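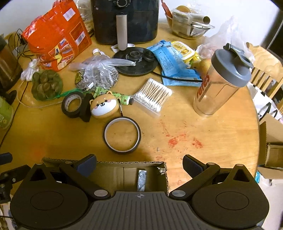
图:一张堆着杂物的圆形木桌,桌上可见胶带、棉签盒与摇摇杯。

Fomley对“十分钟收纳”说法提出质疑,公布家庭桌面整理试行结果

Ronelcombe讯——家居整理服务商Fomley于7月公布了一项面向普通住户的桌面整理试行结果。与同类企业惯常的宣传口径不同,这份结果里没有“焕然一新”,也没有“从此告别杂乱”。Fomley的结论比较保守:多数收纳产品对一张天天在用的桌子帮助有限,部分产品还会添乱。

试行在Ronelcombe的40户家庭中进行。参与住户只整理一张桌子,不动柜子,不动地面,也不要求扔掉任何东西。Fomley没有派人上门代劳,只给每户发了一页纸的说明,请住户自己动手,并在7天之后再看一次桌面。

结果不算好看。7天之后,大部分桌子又堆了起来,东西换了一批,数量差不多。Fomley收纳顾问Hicham Ramadan表示,他对此并不意外。

“我们这一行喜欢展示刚收拾完的那一刻,”Ramadan说,“桌面光亮,只摆一盆绿植。我一直怀疑那种桌子有没有人用。真正有人用的桌子上会有一卷没放回去的胶带、一盒棉签、一只摇摇杯,还有一包零食压在别的包装上面。这些东西彼此没有关系,分类盒也救不了它们。”

Ramadan对“一物一位”的说法同样持保留态度。他指出,一卷黑色电工胶带该归工具还是归文具,三户人家会给出四种答案。棉签放浴室当然合理,可是有人拿它清理缝隙,有人拿它上胶,用的时候都在桌边。硬要送回浴室,过两天它还会回来。

说明纸上的做法因此很朴素。先把装食物和饮料的东西拿走,包括杯子、零食和拆过的包装。再看纸箱,口已经撕烂的纸箱不要继续当收纳箱用,里面的隔板和锡箔一类的填塞物单独处理。剩下的小件按“今天还用不用”分成两堆,今天不用的整堆挪开,不必当场想好归处。最后擦桌子。

擦桌子这一步争议最大。不少住户在反馈中提到,浅色木桌上留下的红色或橙色污渍很难对付,市面上的清洁用品又个个声称一擦就掉。Fomley没有推荐任何一款。公司给出的建议是先用拧干的软布顺着木纹擦,擦不掉就停手,在桌子底面不显眼处试过清洁剂再说。Ramadan说,他见过为了去掉一小块印子而把整片漆面擦花的桌子,印子最后还在。

试行期间,另一家收纳用品商Ulletti的分格托盘也被放进了一部分住户家中,供对照使用。Fomley承认,托盘对棉签盒、胶带卷这类尺寸固定的东西有些用处,碰到造型不规则的小盒子、长管子和成叠的袋装用品就无能为力。有住户把托盘收进抽屉,理由是它本身太占桌面。Fomley自己出的一款同类托盘,在试行中表现也没有更好,目前已暂停补货。

对于“整理能让人更专注、更快乐”一类常见说法,Fomley表示手头没有可以支持的材料。住户填写的反馈表共300份,其中谈到心情的很少,谈到“找不到剪刀”的很多。公司打算把后续工作放在后一个问题上。

按照计划,Fomley将从秋季起把说明纸免费放在Nedelcu社区图书角供人取阅,首批印2000份。说明纸不附优惠券,也不印产品目录。上门整理服务照常接受预约,但公司不再在广告中使用整理前后的对比照片,也不再承诺整理效果能保持多久。

“如果有人告诉你,一张桌子可以一直保持干净,我会先问他在哪里吃饭,”Ramadan说。

关于Fomley
Fomley为Ronelcombe及周边住户提供家居整理与小件收纳咨询,业务包括桌面、抽屉和玄关。公司不销售大型家具。

媒体垂询
请联系Fomley公众事务部,工作日上午9时至下午5时接听来电。

相关内容
Fomley调整上门整理服务的收费方式
分格托盘暂停补货说明
抽屉里的旧电池该怎么放
Nedelcu社区图书角秋季开放安排
木桌污渍:哪些办法我们不建议尝试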